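January, notes from the open day at the Planamus workshop in Lollton
Written the same evening, before I forget

Arrived at 9:40, a bit late, the bus was full. Sakda Klinhom was already at the table and had the two arms powered. Visitors were allowed from 10. Program for us: the cutlery sorting task in the morning, questions after lunch, then clean up.

The controller ran version 29 of the sorting routine. I wanted to show version 31, but Sakda prefers the one which has more hours on it, and I agreed. The training set for it has 2,505 recorded runs, all made in our own room with the gray table. Here the table is brown wood and it shines a little. I was worried about the reflections for the cameras, so we closed the blinds on the street side and left them closed all day.

First group was from Prasertsri, up to 7 persons at the table at one time, more did not fit behind the tape. They asked good questions. One lady wanted to know why the tray is not fixed to the table. I answered that at home it is also not fixed, and that the routine must find it again each time. She wrote this down.

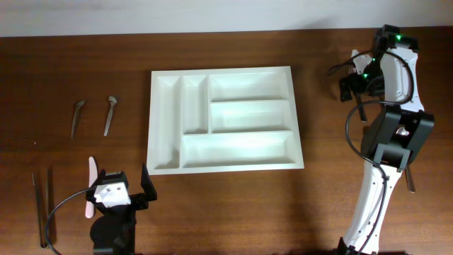
Tray still empty, pink knife in the left gripper, metal piece in the right one. Spoons and tongs waiting on the left side.

The tray is the white one with five compartments. It has two long ones standing and three lying, and this is harder for us than the old tray with all slots parallel, as the wrist must turn between pieces. I explained this to the second group with my hands, I think it was clear.

Problems during the day:
– The tongs. They are thin and the gripper closed beside them two times. I moved them by hand to a better place and we continued. To discuss: should they stay in the set?
– The emergency stop was pressed once by a boy, before I finished saying what it is for. Restart took four minutes. Next time I put the button on our side.
– My voice. I need a small microphone if the compressor next door is on.

The people from Linis came at 14:00 and mostly asked about the price and about cleaning of the fingers. I had no number for the price and told them Sakda will write. For the cleaning I said wipe with a damp cloth, power off. Please somebody check that this is correct for the rubber pads we have on order.

To do: send the slides to Prasertsri, return the extension cable to the front desk, bring the second box of spoons back to our room. The box is still under the table in Lollton.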